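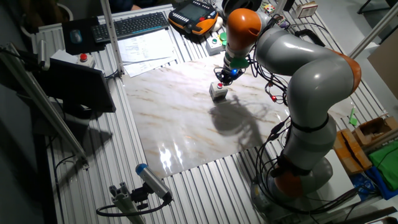

Taxing land and leaving the house on it alone is the fairest idea in politics, according to Lefteris Deligiannis, and he'll say so before you've got your coat off. I'd come to Stastdale to ask him about his new pamphlet on the land value tax, and we were deep into it within a minute.

"Look at how we tax property now," he said. "Put on a porch, your bill goes up. Let the lot fill with weeds, your bill goes down! What are we asking people to do?"

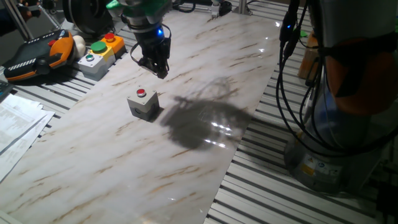

He came to the subject by way of a parking lot in Plarna that sat idle for 45 years while the streets near it filled up with shops. The owner paid next to nothing and finally sold for over 100 times the purchase price. Deligiannis still gets worked up over it (so did I, listening).

"Who made that land valuable? The bakers, the bus line, the school. The neighbors did!"

I asked about the retired couple with a big garden and a small pension. He has clearly heard this one before, and he likes it. His pamphlet spends two chapters on it and lands on deferral: the tax waits until the home is sold.

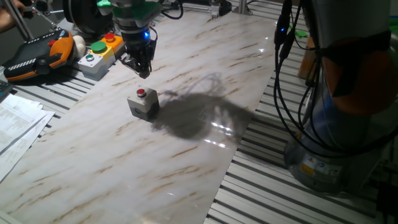
The part I loved most was the history. He can go from frontier homesteads to city rents without a breath, and he is generous to the other side, too. Assessing bare land is hard, he admits, and a bad assessor could sink the whole thing. 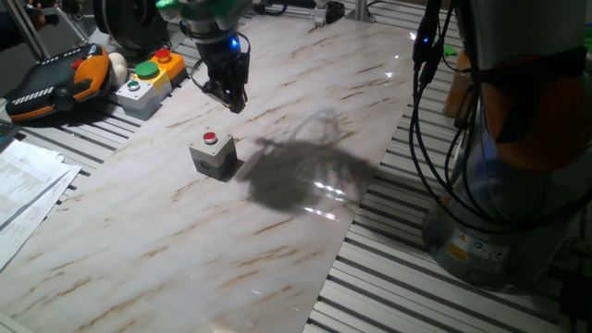

Kuzmenko thinks the assessments would end up in court for years, and told him so at a debate in November. Deligiannis grinned when I brought it up.

"Good! Then we'll have the maps out on the table. I've wanted that argument my whole life."

They debate again in Clumow in two weeks, and I've already saved the evening.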